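# Paid in a currency that won't sit still

Kamarul Wijaya keeps two price lists in the drawer under his till. One is for the morning and the other is for after lunch. He runs a small hardware wholesaler in Stullmont, selling hinges, paint and pipe fittings to builders, and for most of the past year he has had to guess what his stock will cost to replace before he sells it.

"If I sell a box of hinges at ten and the rate moves at noon, I've lost the box," he says. "I can't buy it back for what you gave me."

The local currency has lost more than half its value against the dollar since the spring. Economists point to the usual causes: a trade gap, a run of short-term borrowing that fell due all at once, and a central bank that spent its reserves defending a rate it could not hold. People in Stullmont talk about cooking oil and bus fares.

## The 91-day problem

Much of the government's domestic debt is in bills that run for 91 days. When confidence was high, the banks simply rolled them over. Now they want a better return each time, and each auction costs the treasury more than the last. In December it offered the highest yield in a decade and still sold less than it had hoped.

That matters to firms such as Sison, which mills flour on the edge of town and buys its wheat abroad. Its bank used to lend against future sales at a modest margin. The same bank can now buy government paper at a rate no miller could afford to match, so the mill's credit line has shrunk. Sison has cut its night shift and buys wheat in smaller lots, paying more per tonne for the privilege.

Importers face a second queue, for the dollars themselves. The official rate exists mainly on paper. Applications go in at nine in the morning and most come back unfilled. Those who can't wait use the street market, where the premium changes by the hour.

Households have made their own arrangements. Wages are spent in the first few days of the month, on rice, soap, batteries, anything that keeps. Clothes are mended or passed down the family, and a good work jacket is looked after because the next one will cost twice as much.
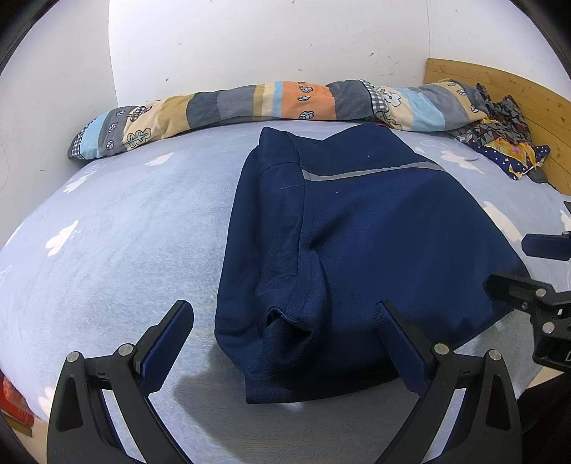

## What a rescue would look like

Talks with foreign lenders have gone through 2 rounds. The sticking point is fuel. The subsidy takes up a large share of the budget, and lenders want it gone before any money moves. Ministers remember what happened the last time pump prices rose overnight, when the main road out of Stullmont was blocked for a week.

A consultancy called Mosley, which advises bondholders, expects a restructuring that pushes repayments back and trims the interest. Its note to clients lists 227 separate loans and bonds that would need to be dealt with, some owed to lenders who have never sat in the same room. Agreeing who takes a loss first could use up most of next year.

Not everyone is worse off. Skodier, a furniture exporter, pays its workers in local money and is paid in euros. Orders are up and it has taken on more joiners. But varnish and screws come from overseas, and the landlord has started asking for rent in dollars – a request that would have seemed odd two years ago.

Wijaya has thought about doing the same with his larger customers. So far he hasn't, mostly as they don't have dollars either. He has stopped giving credit to all but a handful of builders, and he closes early on days when the rate moves too fast to follow. He changes the afternoon list at one o'clock, in pencil.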